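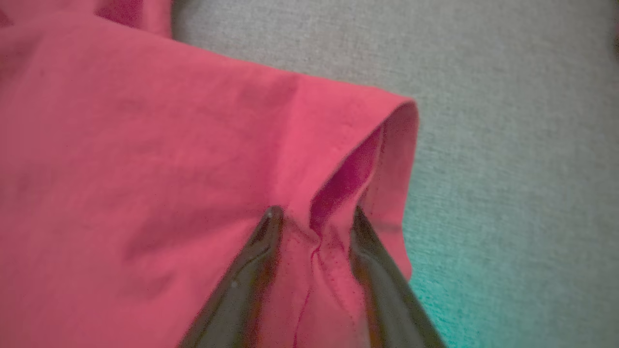

Department of Textiles and Household Studies, Grudberg College

Chapter 4
Does Folding Matter?

Household manuals have long promised that a well-folded garment lasts longer, creases less and takes up half the room. The first two claims deserve a harder look than they usually get. Cotton creases wherever it is pressed, and a fold is a place where it is pressed. A short sleeve left standing up in a soft tube may come out of the drawer in better order than one flattened with the palm of the hand.

The claim about space is easier to test, though few writers bother. Birgit Stöcker's drawer trials at Hasomton used up to 60 garments at a time, and she found that the saving depended heavily on who had done the folding. Her critics, Balthasar Eberhard among them, replied that she had measured patience and called it volume. We think both have a point.

Shorts make a fair first case. They have few seams, a waistband that gives the folder a straight edge to work from, and no sleeves to argue over.
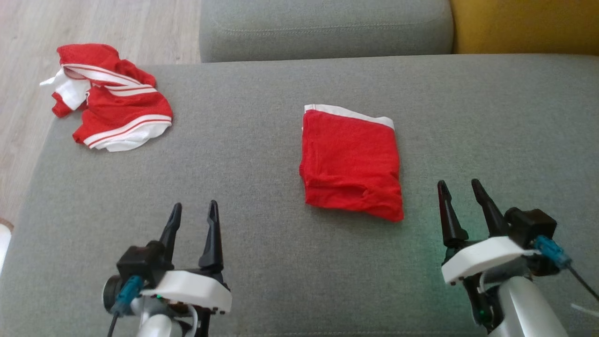
Fig. 4.1 Red shorts with white waistbands on a grey sofa seat: one pair in a heap, the other garment folded.

Before reading on, write down how much drawer space you would expect folding to save with a garment of this kind. Keep the figure. Section 4.2 sets out Stöcker's method, including the 40 results she left out, and asks whether her averages can bear the weight that later manuals have put on them.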